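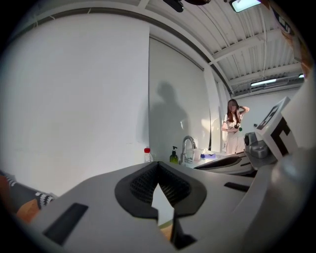

The hand-held gripper in front of the sink counter, dispenser and faucet behind it.

Subject: Re: [floorwork] Kolix arms for counter resets, what happens to the crew?
List: floorwork

On 22 Feb 2023, a member at the Sepúlveda site wrote:

> Hi all,
>
> We've been told that Sepúlveda is getting the Kolix setup in March, same
> as Flater has now. The memo says "counter and sink resets" and not a lot
> else. Does that mean the arm does the whole reset or just puts the bottles
> back? And who teaches it? I heard that the crew spends part of the shift
> walking around with a gripper in one hand, which sounds slow to me, and
> also a bit like training your own replacement.
>
> I'm not against it. My wrists would be happy to never squeeze another
> spray trigger. But I have people asking me if their hours are safe and I
> have nothing to tell them. Anyone from Flater on here who can say how it
> went, the real version?
>
> Also, do you get any say in where things go on the counter? Ours has been
> the same way for years and people are attached to it.

Hi, Flater day crew here!

I was hoping somebody would ask, because I've wanted to write this up for a while and never had the excuse. I'll go through your questions more or less in the order you had them.

What the arm does: it puts things back. Bottles, cups, soap dispensers, the small stuff that wanders around a counter over a shift. It does not scrub, it does not do floors, and it does not touch anything with a blade. Skirer (our employer too, for anyone on the list from outside) wrote that last part into the work instructions after we asked for it. Wiping is supposed to come later. I've seen it try a wipe and I would call it a very polite pat. So the person on shift still cleans the counter, and the arm does the putting away before and after.

Who teaches it: we do, and this is the part I've come to love. You hold the gripper and do the job with it. Pick up the cup, set it by the faucet, let go. Then again from the other side, then with the bottle standing in the way. The finger pads meet in a V and you learn fast that you have to come at a round bottle square on, or it rolls away from you. The first days I was terrible at it! I kept reaching with my free hand to help, and then the whole take is no good. After a while you stop thinking about the tool and start thinking about the counter, and I noticed things I'd been doing on autopilot for years. For example, I always turn the pump on the soap toward the person washing. I had no idea I did that until I saw the arm do it too.

Is it slow? Yes, compared with doing the job by hand. Our recording blocks are 21 minutes, and then you hand the gripper to someone else. We asked for shorter blocks at the start because the thing gets heavy at the end of a straight arm, and that was agreed without any fuss. Please ask for the same. Do your elbow a favor and keep it close to your side. I'd also rotate who records on which counter, otherwise the arm learns one person's habits and the rest of the crew gets annoyed with it.

About people being nearby: the rooms don't get emptied out while we record. Folks are at the counter, fixing their hair or waiting for the sink, and you work around them like you would on any shift. Do tell everybody beforehand that there's a camera on the gripper. We put a note on the door and sent it around as well, and anyone can say they would like to be left out of a take. Get that settled before the first day, we did it a week in and it should have been the other way round.

Hours. I know this is the real question, so I'll tell you what I know and where my knowledge stops. On day crew we had three people on resets and we still have three. Two of them now spend part of the shift recording or checking the arm's work, and that time is paid at the setup rate, a step above the reset rate. We got that in writing for this year. I can't promise you anything for next year and I wouldn't believe anybody who did. What I would do in your place is ask for the rate before the crates arrive. It is much easier to talk about then.

What changed for me personally is mostly the end of the shift. It used to be that the last hour was all bottles and cups, one room after the other, and you went home with your brain switched off. Now I spend it looking at what the arm got wrong. It's a lot like having a new coworker who is very willing and has never seen a sink. One of us keeps a notebook of its mistakes, and we passed more than 90 entries a while ago. I read it on my break sometimes, it's great. A personal favorite is the evening it kept putting a dispenser back in exactly the right place with the pump facing the wall.

Not everybody here feels the way I do, I should say. One of my coworkers tried recording and didn't like being watched by the tool — that's how it felt to her — and she went back to doing resets by hand. It was fine, no one pushed. Make sure your people have that option too. Some of the best resetters we have can't stand the gripper, and that says nothing about how good they are.

Where things go: yes, you get a say, and use it! Whatever you record becomes the way it's done. We had a long and honestly pretty fun discussion about which side of the faucet the soap belongs on, and we settled it before anyone picked up the tool. If your counter has been the same for years, then record it that way and it stays that way. Change it halfway through and you'll be redoing a lot of takes, we found that out with the cups.

A few smaller things while I'm typing:

Clear bottles are harder for it than colored ones. If you can choose what you order, go colored, or leave the clear ones for the person on shift.

Wipe the finger pads at every handover. Soap gets into the mesh and then everything slips.

Anything cloth near the edge of the counter, move it first. Ours drags towels along with it now and then.

If your site wants to send a couple of people over before March, our shift lead is happy to have them, and I'd love to show somebody the notebook. Just reply here on the list and we'll find a shift that works. Bring shoes you can stand in.

Flater day crew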